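# Why do we sort things?

I have a jar of buttons on my desk. Last winter I tipped it out on the rug and counted every one, and there were 877. Then I needed a small green one for my coat, and do you know how long it took me to find it? Ages! I was lying on my stomach with my nose practically on the carpet.

So I started wondering about sorting. Why do people love doing it so much, and is there a right way?

Let's start with what sorting is. When you sort, you pick one thing you care about (color, say, or size) and you put together everything that matches. Scientists call the thing you picked a *property*. A red button and a red crayon share a property, even though one holds your shirt shut and the other draws dragons.

The tricky part is that the same pile can be sorted lots of ways. Take my buttons. I could go by color, by size, by number of holes, or by how much I like them. Every one of those is a fair way to do it! The best one depends on what you'll be looking for later. If you mostly sew on shirts, size matters a lot. If you make button pictures, you'll want color first.
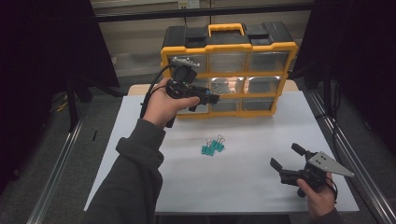

Libraries had this problem long before I did. The one in Junham, where I grew up, had 700 picture books, and they were all shelved by the author's last name. That's great if you know who wrote the book. It's not so great if all you remember is that it had a walrus in it. Small stuff at home is easier, and you don't even need labels if you can peek inside, like with a yellow and black organizer that has little clear drawers. One look through the front and you know which drawer to pull. A shelf of books only shows you the spines, so libraries need letters and numbers to do the peeking for you.

Nature gets sorted too. At the pebble beach near Clunby, the waves do some of it! Big waves can shove heavy stones up the beach, while small waves only have the strength to move little ones. Walk along after a storm and you may find stripes, with chunky stones in one place and gravel in another.

## Try it yourself

Grab a handful of something small. Dry pasta, coins, shells, whatever's in the kitchen (ask first).

1. Sort it into 4 piles. Don't tell anyone your rule.
2. Ask somebody to guess the rule.
3. Mix it all up and sort it again with a new rule.

Did you get stuck with one piece that didn't fit anywhere? I always do. With my buttons it was a wooden one shaped like a fish. You can give an odd one its own pile, or you can change your rule so it has a home. Museums do both.

My green button was under the couch, by the way.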